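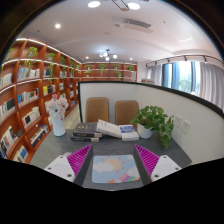 How to Check the School Zone of a House Before You Make an Offer

When we bought our first house in Trustville, the listing said it was "close to" the school we wanted. It was close, only four streets away. But the house was assigned to a different school on the other side of Hurach Avenue. We found this out three days before signing. With the steps below you can check it yourself in one evening.

Step 1. Write down the full address

Use the address exactly as it is in the county property record, with the house number and the ZIP code. Our house had the number 1494, and the listing had it as 1449, so my first search gave a wrong result. If the house is on a corner, look which street is the official one.

Step 2. Use the school finder of the district

Go to the website of the school district and look for a page named "School Finder" or "Find My School". Type the address and choose the school year in which your child will start. Many people leave the current year in the box, and this can give a different answer if the borders are going to change.

Real estate websites also show assigned schools. I use them for a first look, but their maps can be old.

Step 3. Look at the map too

Open the boundary map and find the house on it. In some places the line goes along the middle of the street, and the even numbers belong to one school and the odd numbers to another. On Bermúdez Street it was like this for the whole block. Save the map as a file, with the day when you downloaded it.

Step 4. Call the enrollment office

The call took me around 10 minutes. I asked these questions:

Which elementary, middle and high school is this address assigned to?
Is there any plan to change the borders in the next two years?
Is the school full, and where do you send the children if it is?
Which papers do you need to prove that we live there?

Ask them to confirm the answer by e-mail. Some offices will do it and some will only tell you to use the website.

Step 5. Read the minutes of the school board

Border changes are discussed in public meetings, often many months before the decision. Search the minutes for the words "boundary", "attendance zone" and the name of the school. In our district the discussion starts in November, and the new map comes in spring.

Step 6. Talk with your agent about the contract

If the school is a main reason why you buy the house, tell this to your agent early. Ask how many days you have for your own checks and what happens with your deposit if you step back – the rules are different from state to state. For questions about the contract itself, ask a lawyer.

New buildings need more attention. In the Tronerow development the first streets were assigned to one school and the later streets to another one, and the sales brochure showed only the first.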